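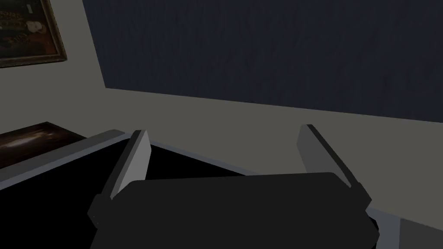
I sold my car in September and I have been taking the bus to work since then. A few people have asked me how it is going, so I am writing it down in one place.

The car was 12 years old and it needed a new transmission. The shop gave me a price that was more than the car was worth. I got a second price and it was a little lower, but still more than the car was worth. I thought about it over a weekend and then sold the car for parts. I had planned to buy another one within the month. I looked at a few online, did the math on payments and insurance, and kept putting it off. After a while I noticed I had stopped looking.

My bus is the 38. It starts at the mall and goes down Buschmann Road, past the hospital and the community college, and ends at the transfer station downtown. I get on near the beginning, so I almost always have a seat. The ride takes 45 minutes when traffic is normal. Driving took 20. That is the biggest cost of the whole thing and I don't want to pretend it is small. I leave the house earlier and I get home later, and on weeknights I feel it.

What I get back is the 45 minutes itself. When I drove, I couldn't do anything with that time except listen to the radio and get annoyed. Now I read. I had read two books in the year before I sold the car. I have read more than that every month since. Most of them are library books, because there is a branch a block from the transfer station and it is open until seven. I read a long history of canals, which I would never have picked up otherwise, and a lot of mysteries. I tried to read work email on the bus for the first couple of weeks and then quit doing it. It made me feel like I was already at my desk.

I don't get motion sick if I sit facing forward and stay ahead of the back wheels. If I end up in one of the sideways seats, I put the book away and look out the window.

The schedule took some learning. The printed one says every 15 minutes in the morning, and that is true until 8:30. After that it goes to every half hour without much warning. If I miss the 8:22 I am late for work. I missed it four or five times in the fall. Now I aim for the one before it, and if I am early I get coffee across the street from my office and sit for a bit.

The app is fine most of the time. It shows where the bus is, and it is usually right within a minute or two. It has one bad habit, which is that a bus that has been canceled will stay on the screen as "arriving" for a long time and then disappear. If it has said two minutes for more than five minutes, the bus isn't coming. I start walking toward the next stop when that happens. There is a route on Rilter Avenue that also goes downtown, ten minutes on foot from my stop, and I have used it as a backup often enough that I know that schedule too.

Winter has been the hard part. My stop has a pole and a sign and no shelter. The next stop down has a shelter with a bench, and on bad mornings I walk there instead, even though it is a little farther from my house. I bought a pair of real boots, lined ones, and I keep a pair of regular shoes under my desk. I also bought a better hat. I should have owned both already. When I had a car I was dressed for the parking lot and not for the weather, and I don't think I had stood outside for 15 minutes in January since I was in school.

We had one big snow this month, and the buses ran on the snow routes for three days. The snow route for the 38 skips the hill, so I had to walk down to the bottom to catch it. That walk was slippery and slow. On the second day I worked from home. I know I am lucky that I have a job where I can do that. A lot of the people on my bus work at the hospital and they can't.

Groceries were what I worried about most. I used to do one big trip every week and fill the trunk. Now I do two or three small ones. There is a small market called Vesov two blocks from where I get off, and I had driven past it for years and never gone in. It has good bread, decent vegetables and a deli counter. The prices are a little higher on packaged things like cereal and lower on produce, so it comes out close to even. I carry a backpack and one cloth bag. Heavy things are the problem. I don't buy cases of anything. For cat litter and laundry soap I pay for delivery once a month and get enough to last.

I throw away less food than I did before. I am buying for the next couple of days, so I know what I am going to cook.

Now the money part, because everyone asks. I went back through my bank records for the last full year I owned the car. Insurance, gas, parking at work, registration, oil changes and a set of tires came to a little over $535 a month when I averaged it out. I was surprised by that. The car was paid off and I thought of it as almost free. Parking was the worst of it. I had it taken out of my paycheck and had stopped seeing it.

The monthly bus pass is $64. I have also taken some taxis and rented a car twice, once for a wedding three hours away and once to visit family at Thanksgiving. With all of that counted, and the boots and the hat, I am still ahead by close to what I would have guessed. I put $3,000 in savings by New Year's, counting what I got for the car. I hadn't saved anything worth mentioning in the two years before that.

There are things I have given up. I used to go to the hardware store on a Saturday for one item and not think about it. By bus that is two routes and most of a morning. I keep a list now and wait until there are enough things on it. I don't go to the movie theater out by the interstate anymore. The last bus back leaves at 9:40, and I would have to walk out before the end of anything that starts after dinner. I see one friend less because she lives on the other side of the county, in Stindaseo Heights, and there is no good way to get there at all. She comes to me sometimes, but it isn't the same as when we traded off. I miss that more than I expected to.

I also miss being able to leave. I can't think of a better way to put it. With a car in the driveway, you can decide at eight o'clock at night to go look at the lake. I rarely did that – maybe a few times a year – but I liked knowing I could.

On the other side, I walk a lot more. I sleep better, and I think it is from the walking. I know my own neighborhood in a way I didn't before. I know which houses have dogs and which sidewalks don't get shoveled. The morning driver says hello to me and I say hello back. There is a man who gets on at the college every day with a thermos and does the crossword in pen. We have never talked, but when he was gone for a week in December I wondered about him, and I was glad when he was back.

Some practical things I would pass on to anyone thinking about it. Try it for two weeks before you sell anything. Ride the route once on a day off so you know where the stops are. Get the monthly pass even if it only breaks even, because you will use it for short trips you would otherwise skip. Carry a phone charger and a pair of thin gloves that you can turn pages in. Find out where your second-best route is before you need it.

I don't know if I will do this forever. If I changed jobs I might have to buy a car, and if my parents need more help I will want one. For now I have renewed the pass through spring. The transit agency is supposed to vote on adding later evening trips to the 38, and there is a public comment form on their website. I filled it out last night and asked for a shelter at my stop too.

Posted 30 January 2025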